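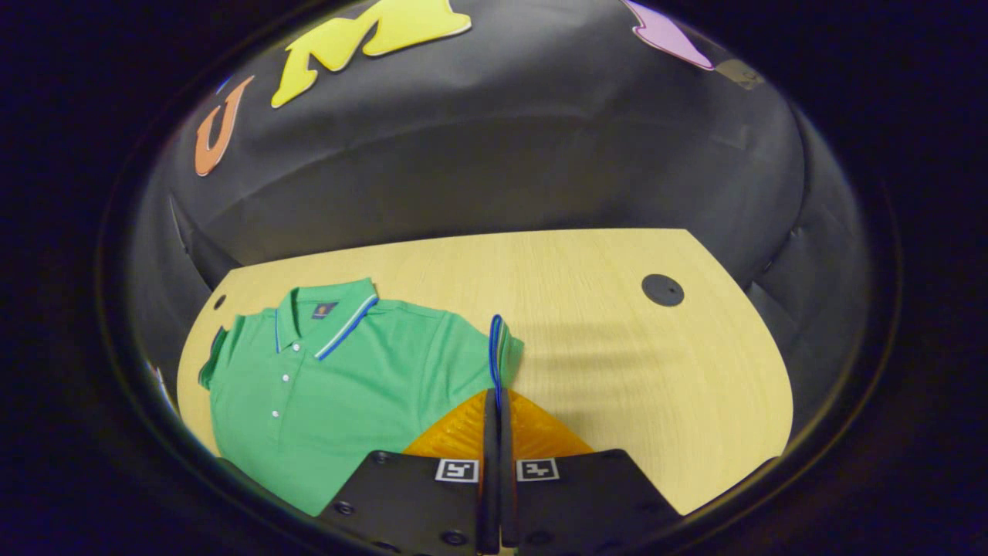 From: Gilles Roussel
To: uniform-pool list
Date: 22 May 2019
Subject: Re: Folding the polos, new method

Rizwan Kodikara wrote:

> Hi all,
>
> I've been going through the polos for the Drilthorpe club order and I think we
> should all switch to the flat fold before the next lot goes out. Lay the shirt
> face up, buttons done up, then bring both sides behind so the collar and
> the logo patch stay on the front. Sleeves go back along the body. Hem up once
> underneath and you're done.
>
> It takes me 9 seconds a shirt now that I've got the hang of it, and they
> stack to 13 high in the Rutunton tubs without slumping. The rolled ones
> come out looking like they've been slept in. Kirnimus fold all of theirs
> this way and you never see a crease down the front.
>
> Can we agree on this so every tub looks the same?
>
> Rizwan

Rizwan, I'll believe 9 seconds when I see it. Is that from picking the shirt up out of the basket, or from when it's already lying smooth on the table with the buttons done up? Because doing up the buttons is most of the job. I tried a few of the green ones last night and the folding was quick enough, but I spent ages getting the placket to lie straight before I could start.

My other trouble is the sleeves. The body of those shirts is a soft knit and goes wherever you put it. The cuffs are ribbed, and on every one I did, one of them sprang back up at the side as soon as I let go. You tuck it down, turn around for the next shirt, and there it is sticking out with the blue edge showing. Pressing it with your hand doesn't help much. I ended up pinching the cuff and pulling it out straight before laying it back, and that held a bit better, but it's another step and it isn't in your instructions.

Then the collar. With the blue and white tipping on it, any crookedness shows up straight away, much more than it would on a plain collar. If one point is a finger's width higher than the other you can spot it from the doorway. So either we all take care over it or we stop pretending the tubs will match. I know which I'd put money on.

I'll give you the logo. Having the navy patch face up is handy, and I've been caught out before, digging through a tub of rolled greens to find out which ones had been embroidered and which hadn't. If that were the whole argument I'd sign up today.

As for Kirnimus, they are folding brand new stock. I'd like to see how their creases look on a shirt that's been through somebody's dryer on high since January. We have 1,409 shirts on the books and hardly any of them are new. A few of the older ones won't lie flat whatever you do, the hem has stretched on one side and the bundle comes out wider at the bottom.

Some things I'd want sorted before anybody refolds a whole shelf:

- All the buttons done up, or only the top one? There are three on the greens and I can't see that it matters for the lower ones once the shirt is stacked.

- What do we do with the long-bodied sizes? One fold at the hem leaves them hanging over the edge of the tub. I needed two, and then the stack was nowhere near 13.

- Does it survive the drive? Vashisht's van is not gentle. I've opened tubs at the other end that were packed beautifully and looked like a jumble table.

My suggestion is that we try it on 3 tubs, send them out with the next run and have whoever opens them tell the list what they found. If the colours are still square and the cuffs are still tucked in, I'll do mine your way and say no more about it. Until then I'm rolling.

Also, whoever borrowed the good table from the back room, please wipe it down before it comes home. Last time it had something sticky on it and I got it on two collars.

Gilles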